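Skumlow P13 Pipette Stand Review

Posted 17 June 2025

I run a small water testing bench for well owners and a couple of fish hatcheries. Most of the work is hardness, nitrate and chloride, which means a lot of small measured volumes. For years my pipettes lived in a drawer, lying on their sides on a folded towel. Anyone who has been trained properly will tell you that is wrong. Liquid can run back into the body if you put one down with a full tip, and I have had to strip and clean two of them for that reason.

The Skumlow P13 is a hanging stand for single-channel pipettes. I bought mine in November from Dineo, a lab supply dealer that sells mostly to schools. It cost 60 dollars plus shipping. I paid for it myself.

What comes in the box

The stand arrives flat. You get the rail, the uprights, two feet, a bag of hooks, a bag of screws and a hex key. The instructions are one sheet with drawings and no words. Step four shows the feet going on the wrong way around, so look at the holes before you tighten anything. I had to take mine apart once. Even so, the whole job took 15 minutes.

The hooks slide along the rail and lock with a small thumbscrew. They are plastic, and I expected them to be the weak point. So far none has cracked. One thumbscrew came with a rough thread and would not go all the way in. I wrote to Dineo and they mailed a replacement without asking for the old one.

Fit

This is where you need to be careful. The hooks are shaped for pipettes with a finger rest of a fairly normal width. My two Jacquet pipettes hang straight and come off with one hand. My older Pusura has a narrow rest and hangs at a slant. It has never fallen, but it swings if you bump the bench. I put a bit of silicone tubing over the hook and that mostly cured it.

Skumlow sells a narrow hook as part number 2689. I have not tried it. It would be nice if they put one in the box.

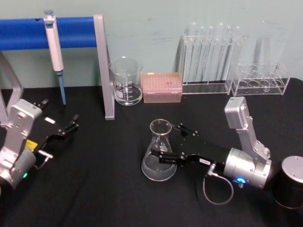
Height is the other thing to check before you order. I leave a tip on when I hang a pipette between repeats of the same sample, so I need clearance under it. A 1 mL tip clears the bench on mine. The long 5 mL tips do not, and the stand has no way to go higher. If you use the larger sizes every day, buy a taller model from someone else.

Stability

With pipettes spread along the rail it stands firm. With all of them at one end it gets a bit light at the other, and I would not want to catch a sleeve on it. There are no rubber pads on the feet. On my painted bench it slid when I pulled a pipette off toward me, so I stuck felt on the bottom and then replaced the felt with thin rubber, which grips better. Pads should have been included at this price.

The feet stick out toward the front more than I would like. They take up space I used for my waste cup, and I had to move that to the left. If your bench is narrow, measure it first.

Cleaning

I wipe it down with 70 percent ethanol at the end of the day. The color on the rail has held up. There is a small gap where the rail meets the upright and dried salt collects in there. A cotton swab gets it out. I spilled dilute acid on one foot in the spring and rinsed it right away, and it left a dull spot but nothing worse.

Compared with the carousel type

Before this I borrowed a round Pusura carousel for a few weeks. The carousel takes less room and turns easily, and it is heavier, so it stays where you put it. But I kept having to spin it to find the size I wanted, and the ones at the back got dusty. With the rail I can see every volume setting from my stool. I also like that I can take the hooks off and wash them in the sink. The carousel hooks are fixed.

The carousel does cost a good deal more. If two or three people share a bench, it may be worth it, as you can reach it from any side. The rail only really works from the front.

Good points

Easy to read and reach
Hooks move and come off for washing
Dealer sorted out a bad part quickly

Bad points

No pads on the feet
Poor instruction sheet
Narrow pipettes hang at a slant
Too low for long tips

I would buy it again for a one-person bench with standard pipettes. I have a second one on order for the side table - this time with a set of the narrow hooks, and I will add a note on how they fit the Pusura when they get here.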